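Plelus CRM rollout – pre-launch inspection checklist
Gillisico sales operations, Drurkness office
Completed in March, ahead of the switch from Khan

Mark each item OK, Fix or N/A. Comments go under the item. Anything marked Fix needs a second check before launch.

Accounts and access

1. Every active sales rep has a Plelus login.
OK. 307 accounts created and matched to the HR list.

2. Former staff are removed.
Fix. 12 accounts belonging to people who have left were copied over from Khan. Disabled the same afternoon, but they still show up in the owner drop-down. Reassign their open deals first, then delete.

3. Two-step sign-in is on for all users.
OK. Field reps use the phone app. The front desk uses key fobs.

4. Admin rights limited to sales operations.
Fix. Regional managers were given full admin during testing. Move them back to the manager role. They keep reporting and lose bulk export.

Customer data

5. Contact records match between the two systems.
OK with a note. We compared a sample of 606 records by hand. Phone numbers with extensions lost the extension – the import file has been corrected and the sample run again with no errors.

6. Opt-out flags carried over.
OK. Checked email and text separately. A contact who opted out of one is not opted out of the other, same as in Khan.

7. Card or bank details in free-text notes.
Fix. The search found a few old notes with partial account numbers. Clear these in Khan before the final import, so they never reach Plelus.

8. Backup taken and restore tested.
OK. Restore took roughly 70 minutes. Keep that in mind when setting the launch window.

Integrations

9. Calendar sync works both ways.
OK. Private appointments show as busy with no title.

10. Video messages send from the contact page.
Fix. They send, but the view count stays at zero if the customer opens the message on a phone. Ticket open with Plelus. This does not hold up launch.

11. Web form leads reach the right queue.
OK. Test leads from all regions landed where they should. The old form on the careers page still points to Khan and should be taken down.

Training room and desks

12. Power strips and cables clear of walkways.
OK. One strip by the door moved under the desk.

13. Work surfaces clean and undamaged.
Fix. Faint smudges and specks on the surface. Wipe down before the first session.

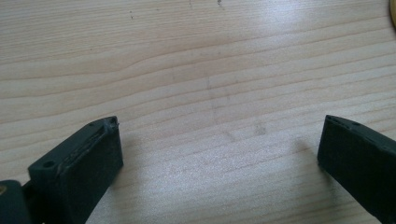

Launch day

14. Support contact posted at each desk and in the team channel.
OK. Use the Drurkness extension. The Plelus help line is for admins only.

15. Khan set to read-only at 6 p.m. the evening before.
Not due yet. Send the reminder at noon and again at 5 p.m.

16. Rollback steps printed and kept with the shift lead.
Fix. The printed copy is the February version – replace it with the current one.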